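Ticket: NAS drops off the network every evening, comes back by itself
Product: Killska 4-bay home storage
Opened by: Jin-sol Kong
Status: Solved
Tags: network, sleep settings, power, backup

Hi all, first ticket here so forgive me if I put things in the wrong boxes. I have a Killska 4-bay in the hall closet, running fine since last May, and for the past couple of weeks it has been vanishing from the network in the evenings. One minute I'm browsing photos from the couch, the next the folder window goes gray and the laptop says the server can't be found. Go make tea, come back, it's there again. The box itself is up the whole time as far as I can tell, because the front light stays on and I can hear the drives.

The setup, in case it matters:
– the Killska, firmware whatever was newest as of Wednesday
– a Hovel router that came with my internet plan
– a little Espinoza switch between the two, because the router ran out of ports
– two laptops, one TV, one printer that I wish I'd never bought

What I've tried so far: restarting the NAS, restarting the router, restarting me (nap). Swapped the network cable between the switch and the NAS with one I know is good. Turned off the "energy saver" thing on the NAS settings page. No change at all. It still went away that same evening.

The log on the NAS says "link down" and then "link up" a few minutes later, over and over, with nothing in between. I'd paste the whole thing but it's up to 500 lines and it all looks like that.

Reply from Fulgencio Quezada, support

Hi Jin-sol, thanks for all the detail, you put everything in the right boxes! "Link down" with nothing around it is useful. It means the NAS lost its physical connection to whatever is on the other end of the cable. If the NAS itself had crashed or gone to sleep, you'd see a shutdown or standby line first.

So the thing I'd look hard at is the switch. Could you do three things for me:

1. Next time it drops, go look at the lights on the switch before touching anything. Are they all off, or only the one for the NAS?
2. Tell me what the switch is plugged into for power, and what else is on that same strip.
3. If you can, plug the NAS straight into the router for one evening and leave the switch out of it.

Please don't reset the NAS to factory settings. A lot of people do that at this stage and it won't help with this one.

Reply from Jin-sol

OK, homework done, partly.

Number 1: I caught it at 7 p.m. on the dot and ran (ran!) to the closet in socks. All the lights on the switch were off. Every one. Then I stood there like a fool for four minutes and they all came back on together, and the laptop found the NAS again right after that. So it's the switch losing power and the NAS is innocent. I have apologized to it.

Number 3: I didn't get to it because the cable to the router is too short and I'd have to move the shelf. Can do it on the weekend if you still want it.

Number 2 is where it gets embarrassing. I've been "tidying" power stuff for a month and I have more strips and chargers than I have walls. The switch doesn't have a proper home. Its own adapter went missing when I moved, so I've been running it off a USB cable with one of those barrel tips on the end. It works! It has worked! But yes, I know.
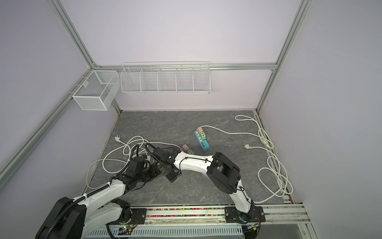 And the USB cable goes into whichever charger happened to be free on the day, which means I can't tell you for certain what it was on when all of this began. I have a feeling I swapped it when my sister was over and wanted to charge her phone. The dates sort of fit. I didn't write anything down, because who writes down that they moved a charger.

Also the strip in the closet is on the same outlet as the hall light, and the hall light is on a timer. It comes on in the evening. I only thought of that while typing this sentence. Is that anything?

Reply from Fulgencio Quezada

It might be! Or it might be the charger. Let's pull them apart so we only change one thing at a time, otherwise we'll fix it and not know why, and it'll be back on a Sunday night.

First the timer. Does the timer switch only the lamp, or the whole outlet? Some of the plug-in ones sit between the wall and everything downstream. If your strip is plugged into the timer, then the timer is cutting power to the lot and the NAS would go down too. Your NAS stays on, so I doubt it, but please have a look.

Second, the charger. Small switches like yours aren't very hungry, but they're fussy. If the voltage sags for even a moment they restart, and some take a good while to come back. Look at the fine print on the charger and on the bottom of the switch and send me both. I don't need a photo if you can read it.

Third, check the strain relief on the USB cable, the bendy bit where the cord goes into the plug. Wiggle it gently with the switch on. If the lights blink, we have our answer and it costs you one cable.

Reply from Jin-sol

Went through the lot after dinner.

Timer: it's only on the lamp. Separate socket, nothing else in it. I unplugged the timer anyway and did the lamp by hand like a pioneer. Switch still died at five past seven. So not the timer, boo, I liked that theory.

Fine print: the switch says 5 V and 1 A on the bottom. The charger I had it on says 5 V and 300 mA, in letters I needed my phone flashlight for. I think it came with an old toothbrush. So that's less than a third of what the switch wants, if I'm reading it right?

I dug out the rest of the pile to see if there was anything better in it. 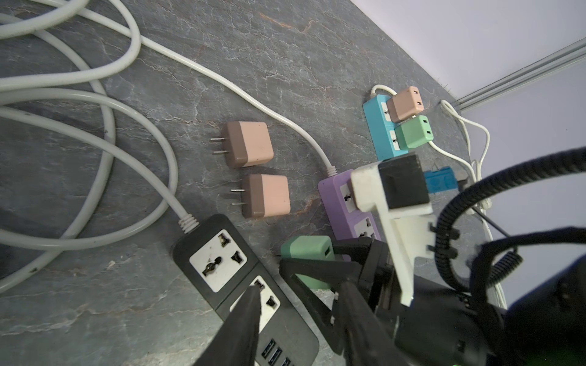
Two of the wall chargers, plus strips and cable.

Wiggle test: nothing. Lights stayed steady, cable seems fine.

But why only in the evening?? It had all day to complain.

Reply from Fulgencio Quezada

You're reading it right, and I think that's your culprit. The evening part has a fairly dull explanation. A switch with one or two things talking through it draws very little. When the TV wakes up and starts streaming, and both laptops are on, and the printer decides to say hello, more ports come alive and the switch asks for more current. The toothbrush charger can't give it, the voltage drops, and the switch goes dark. Then it cools off a little and tries again. What time does your TV usually come on?

Please put the switch on something that says 5 V and at least 1 A. Higher amps is fine, it only takes what it needs. Higher volts is NOT fine, so please don't try a laptop charger. Check that the barrel tip cable doesn't have a step-up in it, either. If it's printed with 9 V or 12 V anywhere, it belongs to something else.

And if you'd like to do it properly, Espinoza sells the original adapter as a spare part. I'd get that in the end. Barrel tips work loose over time.

Reply from Jin-sol

The TV comes on at seven. For the news. Every day. I feel so seen.

I went with a charger from the Grosstead bag (the shop down the road, they sell everything in bags) that says 5 V and 2 A, and the cable has no volts printed on it other than 5. While I was in there I finally sorted the closet strip too. Everything that matters is on one strip now, NAS and router and switch, and the phone-charging stuff has been banished to the kitchen where visitors can fight over it.
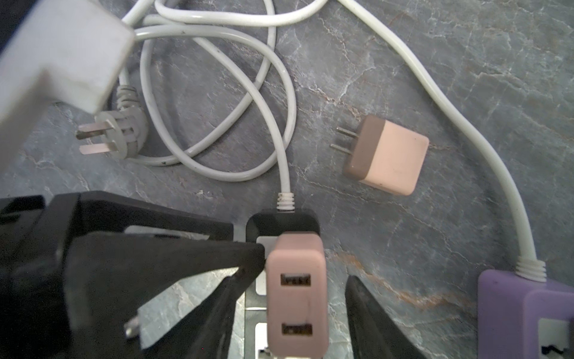
I also put a strip of masking tape on the new charger that says SWITCH DO NOT TAKE in big letters, because I know my sister and I know myself.

First evening: TV on at seven, both laptops going, I printed a recipe just to be mean to it. No drop. Second evening the same. The log has nothing in it apart from the backup starting and finishing, and I've never been so happy to read a boring log. The backup had been failing as well, by the way! I hadn't noticed because it runs at seven thirty and I'd turned off the emails. They're back on now.

Do I need to check the files for damage? It was cut off in the middle of copying quite a few times.

Reply from Fulgencio Quezada

Great news! For the files: go to Storage, then Maintenance, and run the check called "Verify backup set". It's slow on a 4-bay, so start it before bed. Anything that was only half copied will get listed, and the next backup will copy it again. Your originals on the laptops weren't touched by any of this.

You can turn energy saver back on too if you like, it had nothing to do with the problem.

I'll leave the ticket open until the check is done.

Reply from Jin-sol

Check finished while I was asleep. It listed 7 half-copied files, all of them videos of my nephew on a slide, and the backup last night picked them up again. Original adapter for the switch is on order. You can close this, and thank you, Fulgencio – I'd have factory reset the whole thing on day one.

Ticket closed by support. Cause: undersized power supply on network switch.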